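The Long Way Out of the House on Arruda Street

May 29, 2018

6 comments

I have been promising a post on the move since before Easter and every time I sat down to write it I was sitting on a box, so please forgive the silence. We are in! The new place in Zandale has a roof and a stove and a bathtub I can lie down in, and the old place at 810 Arruda Street belongs to a young couple with a baby and a very large dog, and I hope they are as happy there as we were.

Several of you wrote to ask how we got through all that stuff, so I am going to try and answer, though I warn you I don't have a system. My sister has a system. She has colored dots. I had a roll of trash bags and a thermos.

We had been in that house since the summer of 2000, and when you stay put that long you stop seeing things. There was a lamp in the upstairs hall that had not worked since our oldest was in middle school. I dusted it. I moved it to vacuum behind it. It never once crossed my mind that it was a lamp and that lamps are supposed to light up. When I finally carried it out to the curb I felt a pang, too, which goes to show you.

So the first thing I'd say is start earlier than you think, and start somewhere you don't care about. I started with the linen closet. I know people who started with photographs and never came out again. Towels don't have feelings attached, or mine don't, apart from one beach towel from Rirkancombe with a faded lobster on it, and that one came with us and I won't be taking questions.

After the linen closet I did the pantry (short, shameful, a can of water chestnuts older than my marriage to this kitchen) and then the coat closet, and by then I was feeling so pleased with myself that I went down to the basement, where I stayed for most of a month.

I want to talk about the basement a little, and the part of it we always called the electric corner. Every house I've ever been in has some version of it. Ours had the cords. It had two printers, a scanner with a lid that wouldn't close, the answering machine, a box of remote controls for televisions we no longer owned, and computers. My husband never threw out a computer. He'd carry the old one down the stairs when the new one came, and set it on the floor next to the one before, and say he'd get to it. He had every intention of getting to it! He used to love having the covers off those things. When the kids were small he'd lay a tower down on its side on the kitchen table, with newspaper under it, and call them over to look, and they'd stand there in their pajamas while he pointed out what was the memory and what was the fan, and I would be standing there too, wondering where we were going to eat.
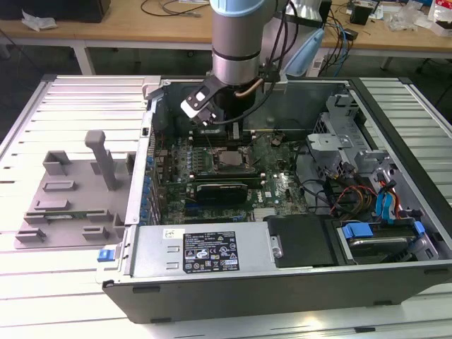
A Dell tower with the side off, green motherboard and all.

I was always surprised by how much green there was. You live with a beige or a gray box under the desk for years and there's a whole little town inside it, with streets and water towers. Our daughter said that once, the part about the water towers, and I've never been able to see it any other way.

The trouble with the electric corner is that none of it is sentimental exactly and none of it is trash exactly. You can't put it on the curb in Brirkell (the town will leave it there with a sticker on it, ask me how I know). And you worry about what's on them. Tax returns, the kids' book reports, ten drafts of a letter to the school board. My husband pulled the hard drives himself over a couple of evenings at the workbench, with the radio going, and it took a good deal longer than it had to, and I let it. He kept finding things to show me. I'd be wrapping glasses in the other room and he'd call out, come see this, and it would be a screw. I went every time. I think he was saying goodbye to a version of himself with small kids and a kitchen table covered in newspaper, and a person should be allowed to take an evening or two over that.

Then he drove the whole lot over to the county drop-off, and he was quiet when he got back, and we had soup.

What I hadn't expected was how differently we'd each turn out to be made. Twenty years ago I would have told you that I was the one who saved things and he was the one who didn't care. Well, he cared about all kinds of things I'd never have guessed. A coffee can of hinges. The snow shovel with the split handle. And I, who have cried at commercials, put my wedding shoes in the donation bag without breaking stride. They hurt then and they'd hurt now. But then I found the grocery lists.

I should explain that my mother wrote her grocery lists on the backs of envelopes, and when she came to stay with us that last August she wrote ours. I had stuck them in the cookbook as bookmarks, I suppose, and forgotten. Eggs, bleach, something nice for supper. She wrote "something nice" on nearly all of them. I sat down on the kitchen floor with that cookbook and that was the end of packing for the day.

I kept every one. I would have told you beforehand that I was going to be sensible about paper, and I was sensible about nearly all of it. I got rid of the warranties, the report cards that were only average (kidding, kidding — I kept them and the kids can decide), and a stack of maps so old the interstate wasn't on them. But I kept the envelopes, and they're in a cookie tin on the shelf over my desk here in Zandale where I can see them while I write this.

Now, some people have a rule. If you haven't used it in a year, out it goes. I tried that rule for a weekend and it made me mean. I found myself standing over my husband with a waffle iron asking when he'd last made a waffle, like a prosecutor. We didn't need a rule so much as we needed to go to bed at a decent hour. Every bad decision in this move got made after nine at night. That's when I threw away the good scissors. That's when he decided that we could surely fit the piano.

(We could not fit the piano. It went to the church in Brirkell and they tell me it holds its tune.)

The other thing that helped was leaving a room half done on purpose. I know that sounds backwards. But if I cleared a room all the way in one go I'd walk back in the next morning and hear my own footsteps, and it would knock the wind out of me. If I left the curtains and one chair, it was still a room. I'd go and drink my tea in the chair. I did this in the sewing room for a week and a half, long after anyone needed me to.

I think it's the gaps that get you. You get used to a shelf being full and then there's a clean square in the dust where the thing was, and your eye goes straight to it. The square on the wallpaper from the calendar. The four dents in the carpet from the bed. I ran my hand over those dents like a crazy woman. I have heard you can get them out with ice cubes but I didn't try, I thought the young couple might as well know a bed had been there.

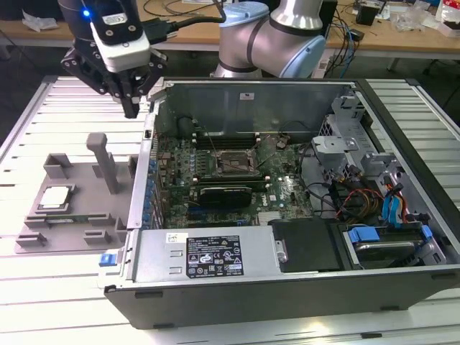
Nothing in the processor socket, and the metal bracket standing open.

The last thing out of the house was the mop. I'd pictured something grander. I had pictured the two of us standing in the front hall, saying a few words, and instead my husband was in the driveway with the car running and I was going backwards down the stairs with a bucket. I mopped myself right out the front door. I locked it and then I had to unlock it again to put the keys on the counter like the realtor asked, and walked across my own wet floor, and left footprints. So the baby and the very large dog were welcomed by those.

We've been here long enough now that I know which step creaks. There's a maple outside the bedroom, and a neighbor with a loud laugh. I still turn left for the bathroom in the night and meet the linen closet, which is the wrong way around in this house. The boxes are down to the ones marked MISC in my husband's handwriting, and I'm afraid of them. I opened one this morning. It had the coffee can of hinges in it, a hundred Christmas cards we never sent (the box says 100, we may have sent a few), and the power cord to something.

He's holding onto the cord. He says you never know.

I would love to hear how the rest of you have managed it, especially if you've gone from a big place to a small one, and especially if you've found anything to do with a great many flower vases. I brought them all. It was after nine.

Next time I'll tell you about the garden, such as it is, and I owe a few of you the rhubarb cake recipe, which is in the box under the box I just opened.

Share this post: 14 shares | 6 comments

Copyright 2018, all words my own | Contact me | Back to top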